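Seven Years of Sourdough and One Very Patient Landlord

I got to the Urneck bakery at 4 in the morning, which is a time I had previously only seen from the other side. The owner was already two hours into her shift and wanted to know if I'd eaten. I hadn't. She handed me the heel of yesterday's rye with so much butter on it that I could see my teeth marks, and that was more or less how the interview started.

She doesn't want her name in this. "Put the bakery's name in," she said. "People know where to find me. I'm the one with flour in her eyebrows." Fine by me!

Urneck was a shoe repair shop before she took it over, and on humid days (she swears) you can still smell the polish by the back door. She'd been working the counter at a big grocery chain and baking at home on her days off, mostly for neighbors, and then for the neighbors' coworkers, and then for people she'd never met who would text her at dinnertime asking for two loaves and a dozen rolls.

"My home oven fit three loaves," she told me. "Three! I was baking from the minute I got home until I fell asleep on the couch, and I'd wake up to the timer. My husband started calling it the other woman."

The lease came up in July. She remembers because it was so hot that her starter climbed out of its jar and down the side of the fridge while she was out signing papers. The landlord gave her the first month free and has, she says, never once complained about the noise, even though he lives right upstairs and the mixer sounds like a truck going over a bridge. 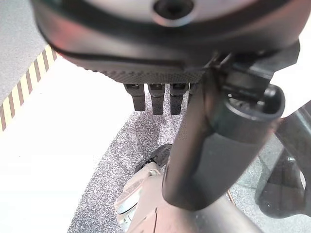

The starter, and where it came from

I'd been told by a regular that the starter was a hundred years old. I asked. She laughed so hard she had to put down her scraper.

"It's from Drondine. I was visiting my aunt up there and the flour mill had a bucket of it by the register, free to anybody who bought a bag. I drove home with it between my knees. It's seven years old, same as the shop, give or take a road trip."

She feeds it twice a day and she doesn't fuss over it, and I have to say this was a relief to me, as a person who has killed four starters and felt terrible about every one. Her advice was to stop reading about it. "If it smells sour and it's got bubbles, feed it and go live your life. I've left mine in the fridge for a two-week vacation. It sulked for a day."

She still buys most of her flour from the Drondine mill. The rye comes from Sorensen, a farm on the other side of the river, and she had a lot to say about Sorensen rye. It drinks more water than you'd think. It's different every fall. One year it was so sticky that she threw out the recipe and just went by feel until spring, and a few customers told her it was the best rye she'd ever made, and she has never been able to get it back.

"That one still bugs me," she said. "I should have written it down. I was too tired to write it down."

On a normal morning she bakes 165 loaves. I thought that sounded huge and she thought it sounded small, and we went back and forth on this while she shaped rolls two at a time, one in each hand, without looking at either of them. She could do more with a second oven. She's gone as far as measuring the wall for one. But a second oven means another baker on the night shift, and then somebody has to do the schedule, and she left the grocery store partly to get away from schedules. 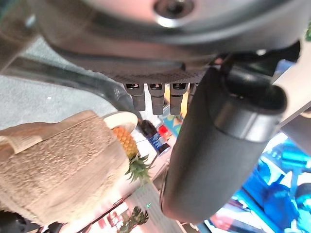 Lusier

I did ask about the Lusier thing, because everybody in town asks. Lusier is the café group that wanted her to supply all its locations, and for a few weeks it looked like she'd say yes. She had the contract on her kitchen table under a bowl of lemons.

"They were nice about it," she said. "I want to be clear on that, they were really nice. But they wanted the country loaf to be the same size every time so it would fit their slicer. And I thought, well, okay, I could buy pans. Then I priced the pans. Then I pictured myself at 2 a.m. being mad at a pan."

So she said no, and Lusier gets its bread somewhere else, and she still goes in there for coffee. She says the bread's all right. A little pale.

By 6:30 there was a line outside and she'd stopped answering in full sentences, so I got out of the way and bought a country loaf and two of the cinnamon knots. I'd meant to bring one of the knots home. If you want one yourself, go before eight, and bring cash, the card reader only works when it's in the mood.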